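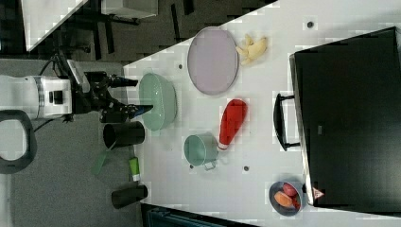

People who eat a serving of beans or lentils on most days have steadier blood sugar in the hours after dinner, according to new findings from a research group at the Stestenell Institute. The results were presented on Monday, 19 February 2024, and they are good news for anyone who likes cheap food. The study looked at ordinary meals eaten in ordinary kitchens, with nothing fancier than a pot, a colander like the light green one on the white table, and a plate big enough to hold dinner. Participants didn't have to buy special products or follow a strict menu. They just had to work beans, lentils or chickpeas into what they were already cooking, and then keep doing it.

The group followed 775 adults between the ages of 40 and 70, all of whom had been told by a doctor that their blood sugar was higher than it should be but who did not have diabetes. Half were asked to swap part of their usual evening starch (rice, potatoes, bread or pasta) for a serving of legumes at least five nights a week. The other half were asked to carry on as before and were given general advice about sleep and exercise. Everyone wore a small glucose sensor on the upper arm for two weeks at the start of the study and again for two weeks at the end.

By the end, the people in the bean group showed a clearly smaller rise in blood sugar after their evening meal. The average peak was 20 percent lower than it had been at the beginning, while the comparison group barely changed. The effect showed up in men and women alike, and it was a little stronger in people over 60, an age group that doesn't always see much benefit in diet studies.

"I have been working on this for a long time and I was still surprised at how clean the curves looked," said Haris Siddiqui, the nutrition scientist who led the work. "You line up the before and after for one person and you can see the hill get lower. Then you do it for the next person, and there it is again!"

Legumes have been a favorite of dietitians for decades, and earlier research has connected them with lower cholesterol and better digestion. They are full of fiber and slow-digesting starch, so the sugar from a meal reaches the blood a bit at a time. What makes the new work exciting is how close it stays to real life. Many studies of this kind feed people measured meals in a clinic for a few days. Here the participants shopped, cooked and ate at home, with their families and their regular schedules, and the difference still came through.

Canned beans counted just as much as dried ones. That will please a lot of cooks, and the researchers say it was one of the first things people asked at the sign-up meetings. Participants using canned beans were told to drain and rinse them, mainly to wash away some of the salt. There was no measurable difference in blood sugar between those who mostly opened cans and those who mostly soaked and simmered. Lentils were the most popular choice by far — they cook fast and don't need soaking — with chickpeas second and black beans third.

Getting people to stick with a change in eating is usually the hard part, and the numbers here are encouraging too. Of the people assigned to the bean group, 178 were still eating legumes five or more nights a week when the team called them back six months after the study had ended. No one had asked them to continue. Others had cut back to two or three nights, and a smaller share had gone back to their old dinners entirely.

Jolanta Nowakowski, a dietitian who ran the cooking sessions, puts that down to taste. The sessions were held in the evening at the Abubakari Community Kitchen, where participants learned a handful of basic dishes: a lentil soup with cumin and lemon, a chickpea and tomato stew, a white bean mash to go under roast vegetables, and a chili that could be made with or without meat. They went home with a recipe booklet and the leftovers.

"We never once used the word diet," Nowakowski said. "We said, come and make soup. People brought their own spices, they argued about garlic, and a couple of them are much better cooks than I am. I've changed my own chili recipe."

She does have some practical advice for beginners. Start with a small amount, maybe a few spoonfuls a night for the first week, and build up slowly. Drink plenty of water. The stomach trouble that beans are famous for did turn up in the study, mostly in the first two weeks, and it faded for the large majority of people who kept going. Red lentils tend to be gentler than kidney beans. Dried kidney beans must be soaked and then boiled hard before eating, and a slow cooker alone doesn't get hot enough to make them safe.

The research has its limits, and the team lists them openly. Participants knew which group they were in, so some may have made other healthy changes along the way. Food records were filled in by the participants themselves, and people are not always reliable about what they had for dinner, let alone the snack at ten o'clock. The study also can't say whether steadier blood sugar over a few months means fewer cases of diabetes years down the line. That would take a much longer project. And anyone already taking medicine to lower blood sugar should talk with a doctor before making a big change in what they eat, as doses sometimes have to be adjusted.

A longer project is exactly what the group wants to do next. Planning is under way for a follow-up with about 4000 participants, spread across several cities and including people who work night shifts, a group the first study left out. The Werkmont Foundation, which paid for the original work, has agreed to cover the early stages, and sign-ups are expected to open in April. Volunteers will be asked to wear a sensor for two weeks each year and to keep a simple food diary on their phones.

The follow-up will also try to answer a question that came up again and again in the cooking sessions: does it matter what time of day you eat your beans? There is some older evidence of a "second meal effect," in which legumes eaten at one meal help keep blood sugar lower at the next one. A bowl of lentils at night might, in other words, be helping out at breakfast. The sensor data from the first study hint at this, but the team hadn't set out to test it and isn't making any claims yet.

Siddiqui is clearly looking forward to finding out. He has been eating lentils for dinner and wearing a sensor himself, and he keeps the printouts pinned up beside his desk in the Gramer Building. "My mornings look great," he said. "But I'm one person, and I also walk to work. Ask me again when we have the big study."

The recipe booklet from the cooking sessions is being updated with dishes sent in by participants, including a black bean soup and three competing versions of the chili. Printed copies will be available free from the Abubakari Community Kitchen once the new edition is ready.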